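Can It Pick Up After Us Yet? Two Robot Arms and a Clothes Pile
Project report, Eltatia group, Piltemton
Davoud Hassanpour, Pantelis Manolakis, Orestis Zervas
Supervisor: Periklis Sotiropoulos
Submitted 2023-09-16

1. What we wanted to know

Everyone's seen the videos. Robot folds a shirt, robot wipes a counter, sped up, nice music. We wanted to know how far a pair of ordinary bench arms gets with the boring version: clothes are on the floor, get them off the floor and onto the rack. No folding. Folding was in the May proposal and got dropped in the second week when we saw how the picking went.

The question we ended up with: can two arms, trained from people steering them, clear a small pile of clothes without a person stepping in? And if not, what exactly goes wrong. The second half turned out to be most of the report.

2. Setup

Two arms on one aluminum track, each with a parallel gripper and a small camera on the wrist. Fabric panels on the walls, patterned, because Orestis had read that plain white walls make the wrist cameras lazy (we didn't test this, so don't quote us on it). Black mesh rack at the back, white mesh basket off to the side. Floor is pale and pretty beat up. We thought about repainting and ran out of time.

Training software was a tool called Drasix, which the lab already had going. We didn't write the learning part and don't claim to understand all of it. Our part was the task, the demonstrations, the trials and the scoring.

Clothes: whatever we brought in. Mostly small stuff – tops, cloths, a couple of heavier garments. Davoud's sister's baby blanket was in there for one afternoon and then she wanted it back.

3. Demonstrations

We recorded 359 demonstrations. Three of us took turns, and it shows. Pantelis goes in slow and from straight above. Davoud comes in sideways and fast. When you train on both you get something that hesitates, comes down halfway, then picks a side. We should have agreed on one style on day one. Biggest mistake of the project probably.

Thin white fabric was the one we practiced with most, as it was easy to reset. Drop it, reach, pinch, lift.
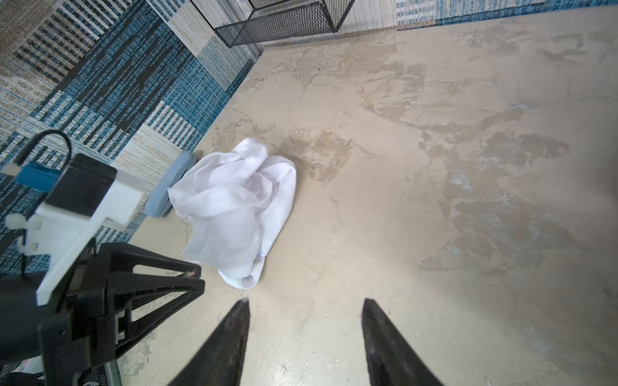 Approach height matters more than we thought. Too high and the fingers close on air, or on one layer that slides out. Too low and the tips press the floor, the arm faults, and you start over. The good window is narrow and it moves depending on how the fabric landed. A person steering gets a feel for it after an hour or so. The model got a feel for it sometimes.

We also threw out a bunch of demos where the person fumbled and recovered. Thanasis Karagiannis, a grad student down the hall, told us later we should have kept them, because then the model sees what recovering looks like. Makes sense. By then they were deleted.

4. Trials

A trial = one pile, arms start from rest, person keeps hands off. It counts as a success if everything is off the floor and on the rack when the arms stop. Part of a sleeve hanging over the edge is ok. Anything on the floor is a fail, no half points. We argued about half points for a whole meeting.

69 trials in total. 27 successes.

So a bit under four in ten. Our hopes were higher, but that's the number. The single-item trials did a lot better than the mixed piles; we didn't split the score properly from the start so there's no clean table for that, sorry. Next group please log item count from trial one.

Time limit per item was 40 seconds. A person does it in one or two, without looking really.

5. What went wrong

5.1 Pinching without holding

Most common failure. Fingers close, there's cloth between them, everything looks great. Then the arm goes up and the cloth stays, or half of it comes along and peels off on the way. The wrist camera is not much help in telling a good pinch from a bad one. From that close up it's just white folds everywhere.
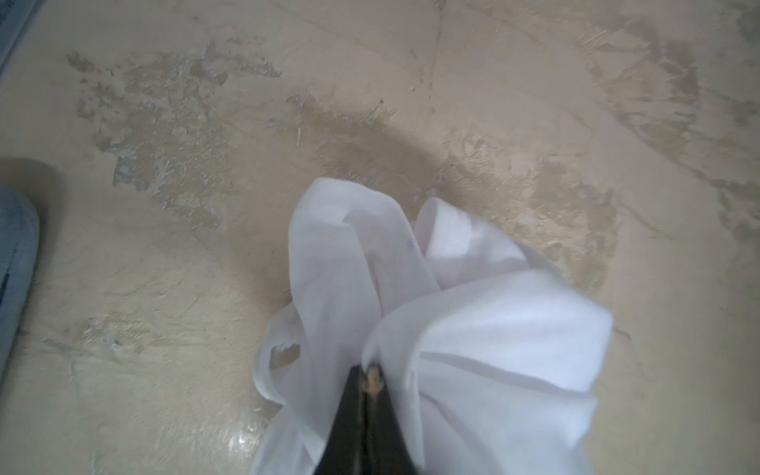 The gripper reports how far it closed, and we hoped that would tell us. Doesn't. Thin fabric between the fingers reads nearly the same as nothing. Thick fabric reads fine. So the model knows when it has a sweatshirt and has no clue when it has a napkin. A touch sensor on the fingertips would be first on our shopping list. Periklis says they're fragile, and cost more than the rest of our budget put together.

5.2 Piles

One cloth on bare floor is one problem. A pile is a different one. Things come up together. Grab the top one and the one underneath is hooked on it, so now you're carrying two and the second falls off over the track somewhere. Or the arm takes hold of a bit that belongs to the garment at the bottom and tries to lift the whole heap.

People solve this by shaking. You lift, you shake a little, the extra drops. We tried adding a shake to the demos. The model learned the shake very well and did it with everything, including things it was barely holding. Took it out again.

5.3 The other arm

We have two arms and mostly used one and a half. In theory the left holds while the right pulls, or one reaches while the other is placing. In practice one arm worked and the other hung around.
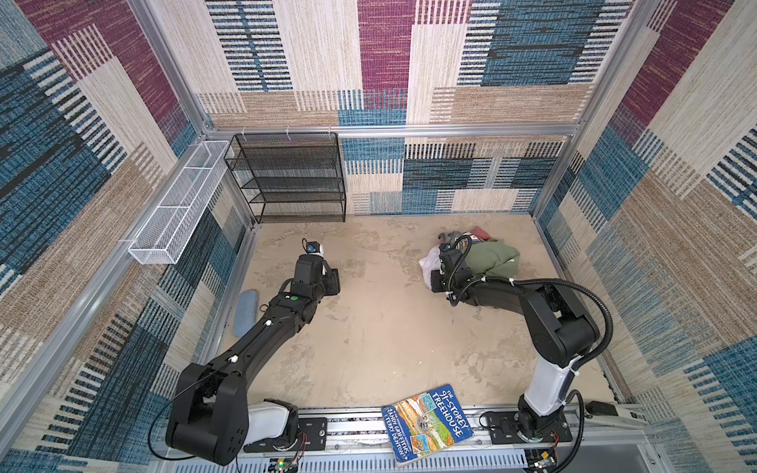 Part of this is the demos again. Steering two arms at once is hard and we all have a favorite hand. Orestis did the best at it, he plays drums. Part of it is reach: where the pile ends up decides which arm gets the job, and the far arm can't help without crossing over. We had two collisions from crossing over. Nothing broke, but after the second one we got careful, and carefull demos teach a careful robot.

If we did it again we'd put the pile in the same spot for half of the demos and make both arms touch it every time, even when it's slower.

5.4 Letting go

Didn't expect this one at all. Getting fabric OFF the gripper. Thin cloth wraps around the fingers and the housing behind them, and when the fingers open it just stays there. The arm moves back like the job's done, still wearing it. Then it goes for the next item with the view half covered.

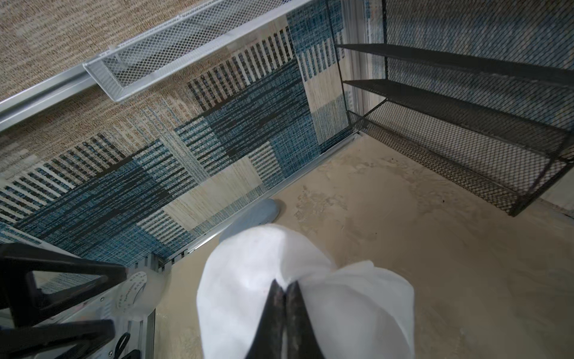 Fig. 1. Wrist view, fingertips together, with white cloth bunched around the gripper.

A human would flick it off against the edge of the shelf. We added some demos like that near the end, wiping the cloth off on the rack lip, and it seemed to help, though we only ran a handful of trials after that so take it as a feeling more than a result.

6. So, can machines do this chore yet

Ours can't, not in a way anyone would pay for. If you have to stand there and watch it, you've saved nothing. Clearing a floor at our success rate means you still pick up most of it, just later and more annoyed.

But parts of it are closer than we expected. Finding the clothes was never the issue, it went to the right place nearly every time, even with that floor and those walls. Moving to the rack, fine. It's the last inch at both ends, the grab and the release, which a toddler has down already.

For a shop floor, say sorting returns, we think it's a bit easier. Items come one at a time, same table, same height, and somebody nearby for when it jams. Pantelis interned at a returns warehouse in Bragança last summer and says the jams are most of the work even with people doing it, so maybe not.

7. If someone continues this

- agree on ONE way to steer before recording
- keep the fumbles
- log item count, fabric type, which arm
- try rubber sleeves on the fingertips, then tougher ones when those wear
- start with thick stuff, add thin later. We did it backwards
- check the battery on the timer, we lost a morning of times

Trial sheets are in the Eltatia folder on the lab drive, demos are on the external disk in the second drawer. Ask Periklis for the key.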